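Kivar Community Center
Beverage Area Inspection Checklist
Date of inspection: 03/06/2021
Area: Suvarna Room, drinks table
Form 8

1. Floor and walkways clear of boxes and bags
Satisfactory.

2. Tabletop surface free of chips and sharp edges
Satisfactory. The front edge was checked by hand along its full length.

3. Drinking cups in sound condition
Satisfactory. Plastic cups are to be discarded when the rim is split or rough to the touch. Staff are reminded that cups with a visible seam are acceptable provided the seam is smooth.

4. Cups stored and set out correctly
Comment. Cups were set upright at the back of the table. This is permitted during service. Outside service hours, cups must be turned rim down on a clean liner or returned to the closed cabinet.
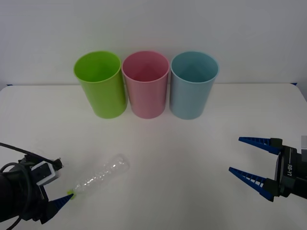
Item 4 and Item 5: cups at the back of the table, clear bottle on its side.

5. Bottles upright and capped when not in use
Action required. A clear plastic bottle with a green cap was lying on the tabletop. Bottles must stand upright, away from the table edge, and must carry a label stating the contents and the date filled. Any bottle whose contents cannot be confirmed is to be emptied and washed before further use.

6. Cleaning supplies kept apart from drinkware
Satisfactory. Spray bottles are held in the lower cabinet, which was locked.

7. Paper towels and waste bin available
Satisfactory. The bin liner should be replaced daily, including on days when the room is not booked.

8. Previous actions closed
Partly. The cabinet hinge has been repaired. The replacement shelf liner remains on order from Fokance.

Overall result: Pass with one action
Next scheduled inspection: August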